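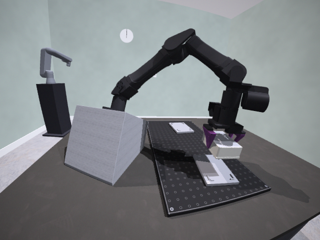
4.2 Cell setup and upkeep

We report the setup of the cell in more detail than is usual, for a simple reason: in our experience most of the gain claimed for a new controller can be had by mounting the parts carefully. The cell was first modeled in simulation (Figure 3) and then built at the Cunha site. Both versions use one large arm over a perforated board, and block placement is judged against corner marks printed on flat white plates.

Figure 3. Simulated cell. The gripper, fitted with purple fingers, holds an off-white block above the nearer of two white plates.

The board sets the reference for everything else. Its holes form a regular grid, which invites the belief that anything fastened to the grid is where the drawing says it is. We do not share that belief. On the physical board the plates could be shifted slightly by hand even with their screws seated, and the corner marks shifted with them. The software still reported a correct placement, as it had no way to know otherwise. We now touch off the board at its corners after every change of plate and discard any run in which the readings disagree.

Finger wear was the second source of trouble. The supplier, Divimier, gives a service interval of 2,000 grasps for its printed fingers. We found this number hard to use. Wear depended far more on how squarely the block was approached than on how many times it was picked up, and one set had to be replaced after 569 grasps. Bülent Tatlı, who maintained the cell, checked the fingers against a flat gauge every 80 grasps — a tedious habit, but the only one that caught the drift early. Fingers were always changed in pairs.

The simulated cell suffers from none of this. Its fingers do not wear, its plates stay put, and its base never needs tightening. We ran 2,806 simulated placements before the first physical one and learned a good deal about reach and clearance, including how close the upper link passes to nearby fixtures. We learned nothing about upkeep. Earlier work on the Mititach planner treats success in simulation as evidence that a cell is ready for use; we think it shows only that the layout is possible.

The procedure given here was fixed in February and left unchanged for all the trials in Section 5. Whether it carries over to other arms is an open question. A partial repeat at Birnuvell used a stiffer board and saw less plate movement, but its maintenance log was too thin to say anything useful about the fingers.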